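Progress report to the Howells Fund: Trandthorpe Junior Kart and Autotest Programme

Last updated: 3 July 2024

This report covers the first half of the season at Trandthorpe. I'll go through the cars, the drivers, the track and the money in that order, as you asked last time, and then say what we would like to do with the rest of the grant.

The cars

Both of the cars you paid for are running! The first was ready for the opening club day and has done every meeting since. The second took longer, mainly down to a gearbox that had been described to us as freshly rebuilt and plainly hadn't been. Nultine found us a replacement at a very fair price and let two of our older juniors come and watch it being stripped and checked before we took it away. They came back talking about synchro rings for a week.

We have settled on the same set-up for both cars: standard engine, standard brakes with better pads, a proper bucket seat on an adjustable mount, full harness, bolt-in cage. The seat mount has been worth every penny. Our drivers range from very small fourteen-year-olds to one lad who has to fold himself in, and a change of driver used to eat up most of a practice slot. Now it takes a couple of minutes and they can do it themselves, with an adult checking the harness afterwards.

Tyres are lasting better than we budgeted for. The surface on the lower loop is smoother than we feared, and the juniors are learning that a car sliding sideways is usually a car going slowly (they don't all believe it yet, but the stopwatch is persuasive).

The karts have had a quieter time. One engine went back for a rebuild after it lost compression, and we replaced a bent axle following an argument with the tyre wall at the hairpin. The driver was fine and a bit sheepish. Otherwise it has been chains, sprockets and a lot of cleaning.

The drivers

We have 21 juniors on the books, and the waiting list is open again. Attendance has been really strong, even through the wet spell, when I half expected to be standing in the paddock on my own with a flask. The wet sessions have turned out to be the most useful ones of the year. Everything happens at a lower speed, the mistakes are gentle, and you can watch somebody work out what the throttle is doing to the back of the car. Several of them have asked for more wet running, so we are looking at watering part of the lower loop during dry practices.

Coaching is led by Silvia Trnka, and I can't say enough about the difference she has made. She walks the course with every group before anyone gets into a car, and she makes them tell her where they are going to look at each corner. Braking points come later. She has also brought in written notes: each driver has a small book and fills in half a page after every session, with one thing to keep and one to change. I was doubtful about teenagers and notebooks. I was wrong, and some of the books are a joy to read.

In competition, we took a mixed group to the regional autotest at Tronarcombe. It was our first away event as a team. We had a class win in the junior section, a second place in the novice class, and one wrong test that cost a very promising run. The driver in question went the wrong side of the final cone, realised straight away, and had learned the next course by heart before anyone could offer any sympathy. The Tronarcombe organisers were welcoming and have asked us back.

We also have four juniors training as marshals. They have learned the flags and basic radio procedure, and they now work alongside the adults on club days. One of them would like to go on to timekeeping and has already started rearranging my spreadsheets.

The track

The lower loop was resurfaced before the season, and the new barrier at the hairpin is in. Drainage on the back straight is still poor. After heavy rain there is standing water on the left-hand side, and we have had to shorten the course on two occasions. The landowner has agreed in principle to a new ditch along the fence, and we are waiting for a date.

Noise has been well inside our limit at every meeting. We test each car and kart on arrival and keep the readings in a folder that anyone can look at. The parish has had one query this year, which concerned a farm bird-scarer.

The money

Spending is on track. The main overspend was the gearbox, and the saving on tyres has very nearly covered it. Entry fees for Tronarcombe were lower than planned. Fuel is higher, which follows from people turning up so regularly. We have used 60 per cent of the grant so far, against the same stage in our original plan, and full accounts with receipts are attached separately.

We have kept the session fee where it was. Families on the reduced rate pay nothing for helmet and overall hire, and that has been taken up by more people than last year. We could do with two more helmets in the smaller sizes before the autumn.

The rest of the season

Our main aim is to enter both cars in the closing autotest rounds, with juniors as crew as well as drivers. We would also like to run a day for girls who haven't tried motor sport before, with Silvia coaching and several of our current drivers helping. Nultine has offered the use of its workshop for the morning, so people can get their hands on a car in pieces before they drive one in the afternoon.

There is one change we'd like you to approve. The original plan set money aside for a second trailer. We can borrow one for the away rounds, and we would prefer to put that sum towards timing equipment. The present beam system drops out in bright sunshine and we lose runs to it at nearly every meeting, which is miserable for a youngster who has just put in their best time of the day. A quotation is with the accounts.

You would be very welcome at any club day. Come early if you can, as the course walk is the best bit, and we'll find you a helmet if you fancy a passenger run.

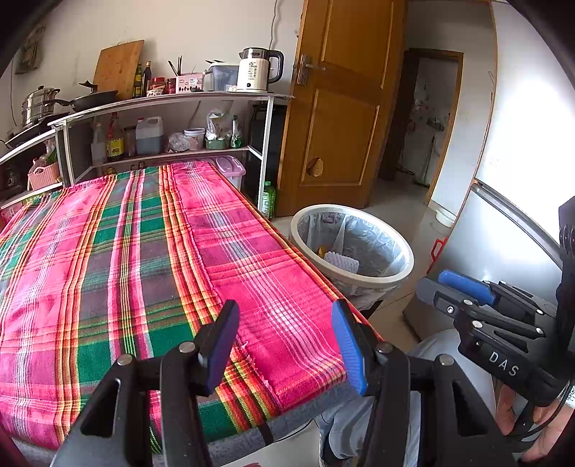 If the trailer money can be moved, we would order the timing kit straight away and have it set up for the July club meeting, with our marshals trained on it the same morning. Please let me know if you need anything further on the quotation before you decide.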